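Our Visit to the Hudier Open Day
A project report by the second-year automation group

We had been looking forward to the open day at Hudier for most of the term, and when Monday, June 24, 2024 finally came round we were at the coach stop a good half hour early, with packed lunches and far too many pens. The journey to Plellitz took longer than planned -- roadworks near the bridge -- so we missed the welcome talk, but one of the staff very kindly went through it again for us over tea.

The morning was spent on the Rozīte arm, a small machine that sorts parcels by size. We liked it a great deal, and most of us would happily have stayed there until closing. Our guide told us that the team had recorded 2,294 short tasks by hand for their kitchen project, which they call Wikik, and that nearly 575 of them had to be thrown away and done again. That surprised us, as we had imagined the programming would be the slow part.

After lunch we split into groups of 10 and had 30 minutes with the kitchen project, which was the part I had signed up for and the part I have thought about most on the way home and since.

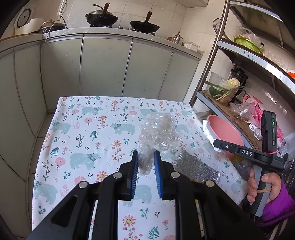

HANDLING SOFT THINGS

A crumpled plastic bag is a surprisingly awkward thing to pick up -- it has no proper edges, and it folds differently every time. The hand-held gripper has two fingers with ridged blue pads, and you pinch the bag between them much as you would with finger and thumb. The mesh scrubbing pad lying beside it on the tablecloth is flat, so we talked for a while about whether you would go for a corner or the middle. I would like to take up that question in next term's project, if our tutor agrees.

Contact the automation group | © 2024 | Back to top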